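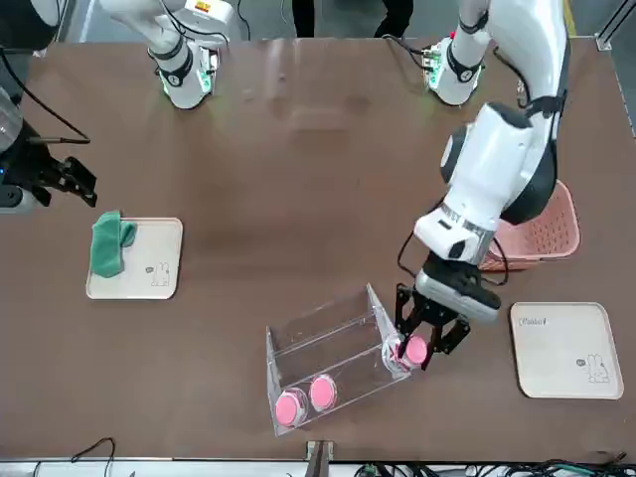 Two white robot arms over a brown tabletop.

Nana Gbeho is singing down the phone before she has said hello. It's the bass line from "Twenty-Nine", the closing track on her second album, Lobo, and she wants me to hear how it went before her producer got hold of it. "Slower," she says, and sings it again. "Much slower. It was 66 beats a minute and it sounded like someone moving a wardrobe."

I'm so glad they sped it up, though I'd pay good money for the wardrobe version too. Lobo has hardly left my kitchen since it came out on Dosureo, and if you've been anywhere near late-night radio this spring you'll know at least the chorus of that last song, the one with all the voices on it. It's named after the number 29 bus, which ran through Viriswood, the estate where Gbeho grew up, until the route was cut last November. She wrote the first verse at the stop, on the back of the notice.

"I wasn't trying to write a campaign song," she says. "I was cross and I was cold. My auntie used that bus to get to dialysis. I had a verse about her, then a verse about a driver who used to wait if he saw you running, and I thought, right, that's a song about people being decent to each other. And then the chorus came out quite rude."

It did, a bit! The radio edit takes out one word, and she's relaxed about it. Her mother prefers the edit. What she minded more was being talked about on a phone-in by people who had heard eight seconds of it. A clip went round of the rude line with nothing either side, and for a week she was described on air as an angry young woman with a grudge against buses.

"I'm thirty-four," she says, laughing. "And I love buses. The whole song is about loving a bus."

The presenter who put it right was Thenmozhi Pinto, whose midnight show on Wullunine has been the best place to hear new British rap for years now. Pinto played "Twenty-Nine" all the way through, unedited, then opened the lines and let callers from Viriswood talk about it for the rest of the hour. I listened to that hour again last night and it's wonderful radio: a retired driver, two sisters who finished each other's sentences, a lad on his break who rapped the second verse back perfectly and then had to go and unload a lorry.

"All I did was play the record," Pinto says when I ring her afterwards. "If you're going to have an argument about a song, have it after the song. I'd do the same for one I couldn't stand."

Gbeho heard the show from her sister's sofa. "I cried at the driver. I don't know him, he's not the one in the verse, but he knew the one in the verse."

The voices on the chorus are her doing as well. She put a note through doors asking anyone who fancied it to come to the old school hall, hoping for enough to fill a bench, and 158 people turned up. Her producer, Kumaresan Varma, had brought four microphones and one pair of headphones that worked.

"Kumaresan went completely white," she says. "Then he stood on a chair and conducted. He's never conducted anything! He was using a biro."

They did three takes. The one on the record is the second, and if you listen closely at the end you can hear a toddler carry on after everybody else has stopped. Varma wanted it off and Gbeho wanted it on, and they had what she calls a proper row, lasting from the car park to the chip shop. The toddler stayed, with a credit in the sleeve notes.

I ask whether she worries that one song will swallow the others, because Lobo has such riches elsewhere. "Salt Road" has the best opening couplet I've heard in ages, and "Half Day", with Kumaresan Subramaniam on trumpet, makes me want to ring in sick and go to the seaside.

"People shout for the bus one, yeah," she says. "I'd be a fool to moan. But I put 'Half Day' straight before it in the set, so they've got to hear the trumpet first. He plays it longer every night. I think he's testing me."

The album launch is in the same hall on 06/06/2023. It holds 401, standing, and the tickets have gone, most of them to people from the estate, who got first pick. Pinto is playing records beforehand. The chorus has been told to come early and stand at the front.

As for the bus, a smaller one has been promised on weekdays, under a different number. Gbeho hasn't decided whether that deserves a new verse.

"Nothing rhymes with it," she says. "I've been trying all week." Then she sings me the bass line again, at the right speed this time, and goes off to rehearse.

Interview by Rafferty Baptiste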